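Rizal Ngau
20. Mai 2026

Ich habe die Kappen und Mützen im Flur neu sortiert. Ein paar Notizen dazu, weil letzte Woche mehrere nach den Körben gefragt haben. Wird ein längerer Thread.

Ausgangslage: eine Hakenleiste, eine Schublade und die Hutablage oben. Auf der Ablage lag alles übereinander, und wer etwas von unten wollte, hat den Rest auf die Schuhe geworfen. Die Schublade ging zuletzt gar nicht mehr zu.

Zuerst alles raus und aufs Bett. Handschuhe und Schals gleich weg, die kommen in eine eigene Kiste und bis zum Herbst in den Keller. Übrig blieben Kappen, Sonnenhüte und Strickmützen.

Aussortiert habe ich nach Schirm. Ist er gebrochen, kommt die Kappe weg. Ist er nur verbogen, wird er feucht gemacht und über einer Schüssel getrocknet. Das klappt bei Kunststoffschirmen. Bei den alten mit Pappe innen nicht, die werden weich und bleiben es.

Waschen: von Hand, lauwarm, mit etwas Feinwaschmittel. Das Schweißband mit einer alten Zahnbürste. Ich habe früher Kappen in die Spülmaschine gelegt, weil das überall stand. Mache ich nicht mehr. Eine hatte danach einen Knick quer über den Schirm.

Trocknen auf einem Glas oder einer umgedrehten Schale, nicht auf der Heizung. Dunkle Kappen nicht in die Sonne, meine graue war früher schwarz.

Zu den Körben. Ich hatte erst die Boxen von Vanix mit Deckel. Die sind stabil und gut stapelbar, aber den Deckel macht bei uns im Alltag keiner ab. Die Kappen lagen dann oben auf dem Deckel. Die Boxen stehen jetzt im Keller, mit den Schals drin.

Danach Stoffkörbe von Tjoa. Sehen im Flur besser aus als Plastik. Halb voll kippen sie aber nach vorn, und wenn man eine nasse Mütze reinlegt, ist der Boden am nächsten Tag noch klamm. Für Handtücher im Schrank würde ich sie wieder kaufen.

Geblieben sind offene Plastikkörbe von Darnari. Kein Deckel, kein Stoff. Man sieht von der Seite, ob etwas drin ist, und man kann sie in der Dusche abspülen.

Maße, weil danach gefragt wurde: Mein Regalbrett ist 300 mm tief, der Korb darf also nicht tiefer sein, sonst steht er über und man bleibt mit dem Ärmel hängen. Zwischen den Brettern sind 400 mm Platz. Das reicht, um mit der Hand von oben reinzugreifen, ohne den Korb rauszuziehen.

Bitte vor dem Kaufen oben messen. Viele Körbe laufen nach unten schmal zu, und die Angabe auf dem Etikett ist manchmal die vom Boden. Bei mir ging deshalb einer zurück.

Aufteilung: ein Korb pro Person. Vorher hatte ich nach Sorte getrennt, Kappen links, Mützen rechts. Das hielt 2 Wochen. Nach Personen klappt es besser, auch weil dann klar ist, wer aufräumen muss.

Wie legt man Kappen rein? Hintereinander, Schirm nach vorn, die eine in die Wölbung der anderen. Nicht die Rückseite nach innen drücken, davon bekommt die Front auf Dauer eine Falte. Strickmützen rolle ich und stelle sie an den Rand.

Unter den Körben liegt bei mir eine abwischbare Matte von Turano, zugeschnitten mit der Küchenschere. Bei hellen Matten sieht man jeden Krümel. Stört mich nicht, dann wische ich wenigstens. Eine dunkle hatte ich auch mal, darauf sah man den Staub genauso. 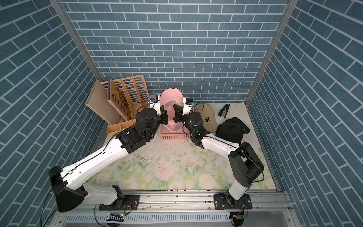

Farbige Körbe sind im Alltag leichter zuzuordnen als Etiketten, vor allem für Kinder, die noch nicht lesen. Ich würde nur nicht Korb und Inhalt in derselben Farbe nehmen. Eine rosa Kappe in einem rosa Korb, da muss man zweimal hinschauen. Das Raster mit den kleinen Öffnungen in der Seite ist dagegen genau die Art, die ich meine. Vor einer Wand mit blauem Ziegelmuster findet man wenigstens den Korb sofort.

Zur Tapete im Ziegelmuster, falls jemand so eine Nische bekleben will: in den Ecken anfangen und die Fugen von der Rückwand auf die Seitenwände übernehmen. Bei weißen Fugen sieht man jeden Versatz. Ich habe im Abstellraum an der Tür angefangen und in der hinteren Ecke eine halbe Reihe Unterschied gehabt.

Blumenmatte und Ziegelwand zusammen ist Geschmackssache. Mir wäre es im Flur zu viel Muster, im Schrank hinter der Tür hätte ich nichts dagegen. Rosen auf hellem Grund verzeihen jedenfalls keine Brösel.

Saugen statt wischen, wenn es trockene Krümel sind. Mit dem nassen Lappen schiebt man sie nur an die Vorderkante und hat sie dann in der Ritze zum Brett. Erst saugen, dann einmal feucht drüber.

Körbe reinigen: lauwarmes Wasser, Spülmittel, Bürste durch die Öffnungen. In den Ecken unten sammeln sich Fusseln von den Strickmützen. Einmal im Monat reicht. Vor dem Zurückstellen richtig trocknen lassen, sonst gibt es Ränder auf der Matte.

Nachtrag zu den Haken: Die Leiste hängt noch, aber nur für Jacken. Kappen am Haken beulen hinten aus, besonders die mit Klettverschluss. Sonnenhüte mit breiter Krempe passen in keinen der Körbe, die liegen flach oben auf der Ablage, die Krempe nach oben.

Kosten kann ich nicht genau sagen, die Körbe waren aus zwei verschiedenen Bestellungen. Die Matte war ein Reststück von 300 mm Breite und passte ohne Abschneiden in der Tiefe. Nur die Länge musste ich kürzen.

Nächste Woche ist die Schublade dran. Im Moment liegen darin Fahrradlampen, Sonnencreme und Schlüssel, zu denen es hier keine Schlösser mehr gibt. Wenn jemand einen flachen Einsatz kennt, der in eine sehr niedrige Schublade passt, bitte drunterschreiben.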